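Ornel: a bedside pick-up arm, simulated first and built second
Student project report, Presel shared workshop

Our project, Ornel, is an arm mounted beside a bed that picks up things left on the covers and hands them back.

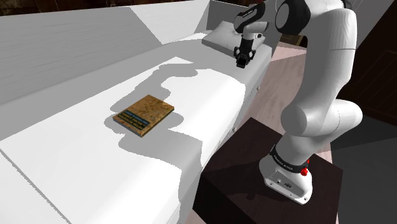 We split the work into 2 stages. The first was a model of the room in simulation, where the arm could hit the mattress without anyone paying for it. The second was a smaller arm on a plywood stand, built on the back bench at Presel from November on.

Simulation

We used a Franka arm in the model and a book as the test object. A book is harder than it sounds. It lies flat, it is wider than most grippers can open, and the fingers have to come down over the short side or get under an edge. We wrote two approaches, one for each. The edge approach needs the mattress to give a little, and our mattress was modelled as a rigid body, so we dropped it for now.

We ran 328 trials of the other approach with the book turned to a different angle each time. Most failures came from the wrist reaching its joint limit when the book was near the foot of the bed. Moving the base toward the middle of the bed fixed a good share of them.

Build

The bench arm is a Stusetti kit with printed fingers. The first set of fingers was too smooth and the book slid out, so we glued on strips of bicycle tube. The controller board came from Shetty and needed a firmware update before it would talk to the second motor. That cost us two weeks.

The stand also wobbled when the arm was fully stretched out. We added a cross brace and clamped the feet to the bench – not pretty, but it holds.

Still to do

Soft mattress in the model. A colour camera over the bench arm. An emergency stop that can be reached from the pillow end.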